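Florstead equipment planning meeting
Feb 28, 2026

In the room: Lino Rizzi, Mayu Katayama, Tatsuya Tanabe, Ayane Minami, and me (Takeshi Hosoda), typing as fast as I can. Lino ran things. I've cleaned up my notes a bit but left in the arguments, so you can see how we got where we got.

1. Last time's notes

Approved with one fix. I had written that the Oshima quote included shipping and it doesn't, sorry! Mayu caught it when she put the numbers in the sheet.

2. Spare parts for the arm

This ate most of the meeting. Tatsuya wants two spare motors on the shelf before we start the long runs, plus a full set of cables. His point is that Oshima quotes four weeks on motors, and if one goes out in the middle of a block we sit on our hands for most of a month. Lino thought one motor would do. We went back and forth (I was with Tatsuya, for the record) and ended up at two, so long as the price on the quote holds through March.

Cables are easy. Ayane can order them out of the small-purchases line, no vote needed. She asked that we get the longer ones this time so there's some slack when the arm swings over. Everybody liked that.

3. Gripper jaws, boxes and the ball task

Mayu went over what the ball-and-box work needs for the next block. Jaws first. Ullix sells them in hard plastic or with a soft pad, and the soft ones cost more and would need replacing more often. She'd like to buy a set of each and run them side by side on fabric balls before we commit to anything. Lino asked if we could borrow a soft set from somebody, and Mayu said she'd already asked around and no luck.

Boxes came next. A case from Beltia holds 48 flat cardboard boxes, and the only question was where on earth to keep a case that big. Ayane offered the space under her bench, which was brave of her. Approved, one case.

The arm and the box, on the wood tabletop:
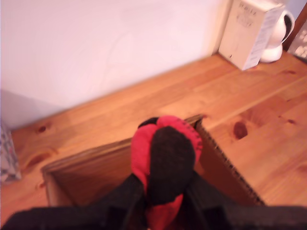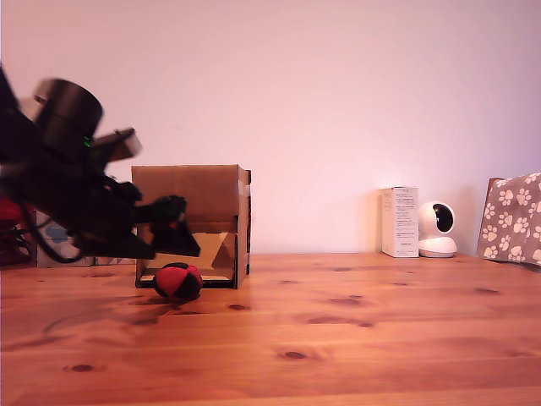 Tatsuya would hold off on the soft jaws until the motors are paid for, and he said so pretty firmly. If the motor price jumps, he'd like the jaw money to be there to cover it. Mayu pointed out that the jaws are a small piece of the total and that waiting pushes her comparison past the end of March, when the table gets handed over to the sorting work. So we split it: hard jaws go on the order now, soft jaws go on as soon as Oshima confirms the motor price in writing. Mayu wasn't thrilled but she can live with it.

4. Second arm

Lino brought this up again (he brings it up every time, bless him). Buying another Ullix arm would let us run the box task and the sorting task together instead of trading off. The rest of us like the idea but there's no room in this budget. It would have to go in the next request, and that means somebody has to write up why we need it. I said I'd do a first draft if Tatsuya gives me the downtime log. He says the log is "mostly" up to date. We'll see.

Mayu asked that the request include a second table and power for it, and not only the arm. Last year we budgeted for a machine and forgot about the outlet, so that went straight into my notes.

5. Who's doing what

Ayane: order the cables and the case of boxes, clear some room under the bench.
Tatsuya: get the motor price from Oshima in writing, finish the downtime log and send it to me.
Mayu: order the hard jaws, have the soft jaw order ready to send.
Lino: ask the building people about power along the back wall.
Me: draft the second arm request once I have the log.

Next meeting is in March, and Lino will send out a date. Ayane asked if we could please do it before lunch this time.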